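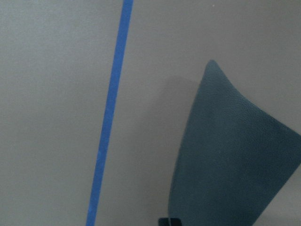

COMPANY / ABOUT US

3 min read

Himby services, repairs and calibrates weighing equipment. The work covers bench scales, platform scales, counting scales, hopper weighers and small weighbridges. We do not sell new scales from stock, although we will specify and install one where a customer's existing unit is beyond repair.

The company is based in Ernemthorpe and has two sites. The workshop on Torres Lane handles repairs, load cell replacement and anything that can be sent to us by carrier. The second site, at Grimanard, holds the test weights and the weighing room, and is where calibration work is booked in and certificates are issued. The two were split when the workshop took on fabrication, as grinding and accurate weighing do not share a building well.

What we work on

Most of our customers are food producers, seed merchants, builders' merchants and parcel depots. The equipment ranges from laboratory balances reading to a tenth of a milligram up to floor scales with a capacity of 300 kg. Weighbridges are dealt with separately, by arrangement, and need a site visit before we can quote.

We currently look after 89 sites under contract. A contract customer receives planned visits at a fixed interval, a record for each scale listing every adjustment made, and a loan unit if a scale has to come back to the workshop. Loan units are matched by capacity and division. They may not match the colour or the display layout of the original, and staff who use the scale should be told this.

How calibration is carried out

Each scale is tested in the place where it is used. Gravity, floor stiffness, draughts and temperature all affect the reading, and a scale adjusted on our bench and then driven forty miles can no longer be assumed to be correct. Where a scale has to be repaired in the workshop, it is calibrated again after it has been put back.

The sequence is the same for all types. The scale is levelled and left switched on for at least half an hour. It is then loaded to near its maximum and unloaded, which settles the cell and the mountings. Readings are taken before any adjustment, going up and coming down. The off-centre test follows, with one weight placed at the centre and then at each corner of the platform in turn. Repeatability is checked last.

The readings taken before adjustment are shown on the certificate next to those taken afterwards. Some firms leave the first set out. We think the customer needs them - if a scale was reading high in January, the product packed on it may need to be looked at, and the final figures alone will not show that.

We state the error and the uncertainty at each test load. We do not print "pass" or "fail" unless the customer has given us a tolerance in writing.

Repairs

The usual causes of failure are overload, water in the junction box and damaged cable. Overload is the most expensive of these. A cell that has been bent will often return to something close to zero and appear to be working, but the error grows with the load. We replace such cells and do not try to correct them by adjustment.

Parts for older mechanical scales are made in the workshop where drawings exist or where the worn part can be measured. Knife edges and bearings can normally be supplied within two weeks. Springs are bought in and take longer. We will say at the inspection stage if the cost of the repair is likely to be more than the scale is worth.

People

Bheki Pillay is the technical manager and signs the certificates. He joined as a field engineer and still carries out the laboratory balance work himself. Questions about a result, an uncertainty figure or a test method should be sent to him, with the certificate number.

New engineers work alongside an experienced one for a full cycle of contract visits before they test alone. They start on platform scales and move to balances later. Each engineer repeats a set of reference measurements every year on scales held at Grimanard, and the results are compared.

Visiting and sending items

The Torres Lane workshop accepts deliveries from 8.00 until 15.30. Please remove loose pans and pack them separately, and fit the transit screws if you still have them. Scales used with raw food or chemicals must be cleaned before they are sent, and a note of what they were used for must be fixed to the outside of the box. Visits to Grimanard are by appointment only.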